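Eirlys Nicholas started sewing denim pouches in November, after her sons left a pile of jeans behind when they moved out. She cuts the legs into strips, stuffs them with offcuts and closes them by hand. Most go into the mixed boxes that she and Lowri Skyrme pack for the toy swap at Flasavport.

"I leave the edges raw," Nicholas says. "I tried hemming the first few and it took me all night. They fray a bit and then they stop."

The swap fills 30 boxes a month in winter, fewer when the weather is good. Skyrme keeps the list. She likes a box to have one soft toy, one handmade thing and whatever else fits, and she doesn't much care about matching colours.

"People ask for themes," she says. "Dinosaurs, farm animals. We don't have the stock for that. You get what came in that week."

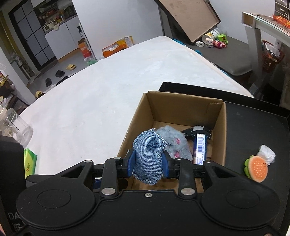 A denim pouch held above an open box, with a blue-grey plush among the contents.

Plush takes up the most room, so Skyrme puts it beside the firmer things and pushes it down last. Cartons come free from the hardware store on the corner and some are torn before they get to her. She uses them anyway if the bottom is sound.

Nicholas has made 90 pouches so far and has denim for maybe a dozen more. She uses dark thread on everything, having bought a large cone of it years ago.

"My stitches are short but they're not even," she says. "My mother would have had me unpick the lot."

Both women would like more help on packing nights. Skyrme says two people can get through the list, but it means finishing late, and the hall has to be locked by nine. Anyone with old jeans can leave them at the front desk, washed, with the zippers left in. Nicholas cuts those out herself and keeps them in a jar.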